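島田 努・Yiran Su
シェア 23　コメント 2

4.2 V字折り機構の開閉耐久と糊代の向き

前節では台紙の厚みだけを変えたが、飛び出すカードの面白さはやはり糊代にある。同じ型紙、同じ紙でも、糊代を手前に折るか奥に折るかで、開いたときの立ち上がり方がまるで違って見えるのである。そこで本節では、V字折りの糊代を手前に出した型（前糊型）と、奥に隠した型（奥糊型）の2種類を用意し、開閉を繰り返したときの傷み方を比べた。

台紙にはEllwoodの厚口、飛び出す部分には同じ銘柄の中厚口を用い、紙の目は中央の折り筋と平行にそろえた。折り筋は骨へらで一度だけ引き、なぞり直しはしていない。接着にはFlusoraの水性糊を薄く塗り、重しをのせて一晩置いた。
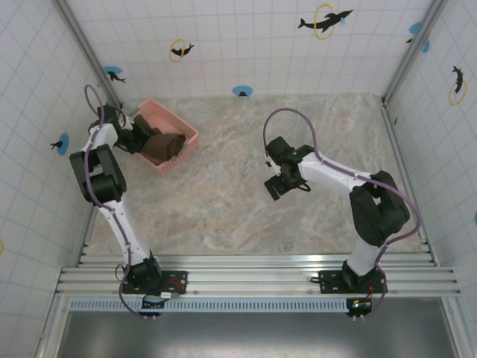 開閉は手で行い、毎回必ず水平まで開き切ることとした。単調な作業に思えるかもしれないが、回を重ねるにつれて折り筋が手になじみ、音まで柔らかくなっていく過程は実に楽しい。最初に変化が現れたのは前糊型で、糊代の角がわずかに浮き、そこから紙の表層が毛羽立ちはじめた。奥糊型では同じ箇所に浮きが出ず、かわりに中央の折り筋の上端が白っぽくすり切れてきた。

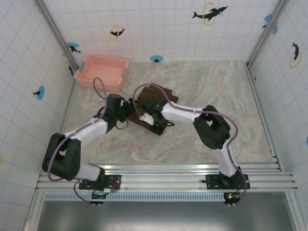 最終更新：2021年10月24日

前糊型の糊代が完全に剥がれたのは3,326回目の開閉である。贈り物のカードがここまで開かれることはまずないだろうから、実用上はどちらの型でも心配はいらない。それでも傷みの始まる場所がこれほどはっきり分かれたのは、筆者らにとってうれしい驚きであった。奥糊型では、開く力が糊の面を押しつける向きに働くと考えられる。前糊型では逆に、開くたびに糊代の先端が引き起こされる。Peñalverの型紙集が大きな飛び出しに奥糊を勧めている点とも、よく合う結果である。

一方で、奥糊型は貼る位置が見えにくく、組み立てでは左右のずれが出やすかった。台紙の裏から針で小さな目印を打っておくと、このずれはかなり抑えられる。初めて作る人にはぜひ試していただきたい。

図3　光沢のある石の面（近接）

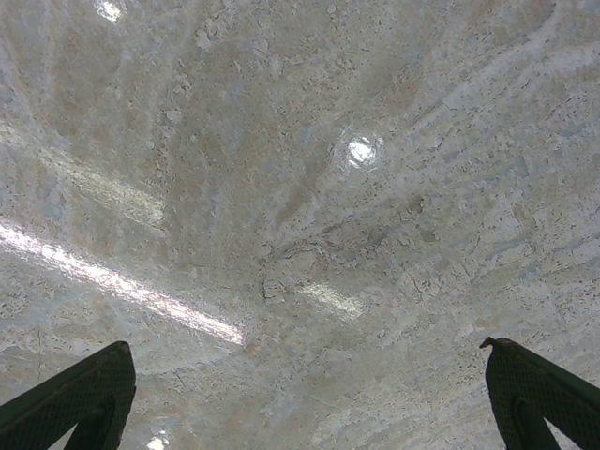 Pornthip Wongsuwanからは、糊代の角を丸く落とせば前糊型でも浮きはずっと遅くなるはずだ、との指摘をいただいた。自作のカードでは角を爪の先ほど落とすだけで毛羽立ちが目立たなくなったといい、湿気の多い時期に作ったものほど差が大きかったとも教えてくださった。たいへん魅力的な見方で、さっそく角を落とした前糊型の試作に取りかかっている。型抜きにはTrunerの小型刃を使い、丸みの大きさだけを変える予定である。12月には乾いた室内での開閉も加え、湿り気の影響を分けて調べたい。糊の塗り幅については次節で扱う。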